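The Case for the Big Ugly Bin

My sister-in-law gave me a set of eleven matching canvas baskets when we moved into the house on Londoño, each one with a little leather tab for a label. They were lovely. I used them for four months and then I gave nine of them away, and I want to talk about why, because I've been having the same argument with people ever since and I'd like to have it once, in full, in writing, and then send everybody a link.

My position is this. Every household, every workshop, every classroom and church basement and garage needs one big plain bin with nothing written on it. Things go in. Later, things come out and go where they belong. The bin is allowed to be ugly. I'd go further and say the bin should be ugly, and I'll get to that.

The usual advice runs the other way. You've read it, I've read it, I have probably read more of it than is good for me. A place for everything! Touch each item only once! Decide at the door! The idea is that if you're holding a flashlight, you walk the flashlight to the flashlight place, right then, and the house never gets ahead of you. And I believe there are people who live like that. My friend Rosaura Zapata lives like that. I've been in her kitchen in Drerkcombe at six in the evening with three kids coming through the door and every single thing in their hands went to a hook or a shelf or a drawer. I stood there holding my purse like I'd been caught with it.

But most of us are carrying the flashlight and also a jar of something and also a phone that's ringing, and the flashlight place is upstairs. So the flashlight gets set down on the counter "for a second." The jar gets set down by the flashlight. By bedtime the counter is gone, and so is the top of the dryer, and there's a screwdriver on the windowsill that will live there until August.

What a bin does is collect all those seconds into one spot. That's really the whole trick. You haven't tidied anything yet, I grant you that, but you've got your counter back and you know exactly where the screwdriver is. It's in the bin. Everything's in the bin!

I came around to this in the lending shed at Trornembridge, which is our neighborhood tool and housewares library (a grand name for a long room with shelves and a temperamental door). I worked the returns table there for two winters. When I started, returns were done properly. Somebody handed you a level or a cake tin and you checked the number, walked it to its shelf, and came back to find a line of people and a dog. We had 2594 items on the list. Do you know how long it takes to find the right shelf for one C-clamp among 2594 items while a man tells you about his deck?

Then Rasha Sabbagh took over the schedule, and the first thing she did was put a tub next to the table and tell us to stop walking. Check the number, thing goes in the tub. At closing, two people empty the tub, and it takes them twenty minutes with the radio on. I was against it, for the record. I thought it looked slovenly. I said something snippy about how we might as well use a wheelbarrow, and Rasha said a wheelbarrow would tip.

It worked so well that I was annoyed for a month. Sorting a pile is a different job from putting away one thing. Your brain gets into it. You pull all the kitchen stuff, you walk once to the kitchen shelves, you're done with kitchen. You notice that two of the same drill bit cases have come back with each other's bits. You'd never catch that one item at a time.

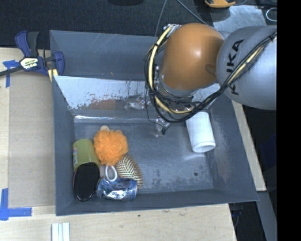
A bin that gets used: scuffed floor, chipped lower edge on the sloping panel, stuff bunched up in the front left corner.

I love a surface like that. Those cloudy scuffs are what I mean when I say a bin should be ugly, and I would like the people who make pretty baskets to take a long look at them. You can throw a wrench into a bin in that condition and feel nothing. Try that with a canvas basket with a leather tab. You won't do it. You'll place the wrench in gently, and you'll worry that it's greasy, and then you'll think it's maybe not a wrench sort of basket, and you'll set the wrench on the counter for a second. The nicer the container, the more rules it has, and the rules are what put you off in the first place.

Look at where everything has landed, too. One white container lying over on the right with all that floor to itself, and the rest of the company huddled up front on the left. I can't look at a half-filled bin without reading it like tea leaves. In mine at home the crowd is always on the side nearest the back door, and the loner is always something my husband put in from the other direction. Rasha's tub did the same thing. All the small stuff would drift toward the table side, and we'd give it a shake every so often so it wouldn't heap.

Which brings me to size, where I have strong feelings. People buy them too small. They think, well, I don't have that much loose stuff, and they get something that would hold a loaf of bread, and by the second evening it's a mound. A mound is terrible. Things slide off, you stop seeing what's underneath, and you begin to dread it. You want a wide floor and fairly low sides, so that you can look in and take the whole lot in with one glance. If you can see the bottom in a few places, you'll happily reach in. I bought mine at Detulby, the restaurant supply place out past the car wash, and the man at the register asked me what I was going to wash in it. It's gray. Mine holds 60 quarts, and I considered the 120 and then pictured carrying it and lost my nerve.

Put it up on a table if you possibly can. I kept mine on the floor by the shoes for the first year and it was fine, but my back had opinions, and things on the floor start to look like things you've given up on. When I moved it to the old pine table in the back hall the whole household started emptying it more, me included. You walk by at standing height and your hand just goes in and picks something out. My son, who has never in his life put away a thing he was asked to put away, will take his own stuff out of that bin without a word.

Now, the objections. I've heard them all and some of them are good.

Rosaura says a bin is a junk drawer with better publicity. This is her best point and I think about it a lot. The difference, as far as I can make out, is that a junk drawer closes. You push it shut with your hip and it stops being your problem, and years go by, and there are batteries in there from another apartment. A bin with no lid is always looking at you. So no lid! I can't say this strongly enough. If it came with a lid, give the lid to someone who paints, they always want something flat.

The second objection is that you have to empty the thing, and people who don't put away a flashlight won't empty a bin either. That's true of some people and it was true of me for a stretch, when my mother was ill and I wasn't doing much of anything around the house. The bin filled up and sat there. But even then I'd say it did its job, since the mess of that whole spring was in one gray box, and when I felt more like myself I carried it to the sofa and went through it in front of a movie. I don't like to imagine the same spring spread over every flat surface we own.

The third one comes mostly from men my father's age, and it's that tools will get damaged knocking around together. Fine. Keep your chisels out of it. Keep out anything with an edge, anything made of thin glass, anything you'd cry over. We had a short list taped up in the shed, and the good knives never went in the tub, and we lost one gravy boat in two winters, which I maintain was cracked when it came in.

What I won't accept is the objection that it doesn't look nice. Of course it doesn't. It isn't there for company. I think a lot of us have been sold the idea that a tidy house is one where you can't see any of the work being done, where the stuff sort of vanishes behind matching fronts, and I lived in that house for four months with my eleven baskets and I could never find the tape. I'd be lifting out one after another, reading my own handwriting on the little tabs. MISC. MISC 2. I had written MISC 2 on a leather tab with a gold pen.

I kept two of them, by the way. One has yarn in it and one has the other one inside it. My sister-in-law was over at the holidays and saw the gray bin on the pine table, with a dog leash and a casserole lid and somebody's glove in it, and she asked if we were in the middle of something. I said yes, pretty much always, and she put her car keys in it while she took her boots off.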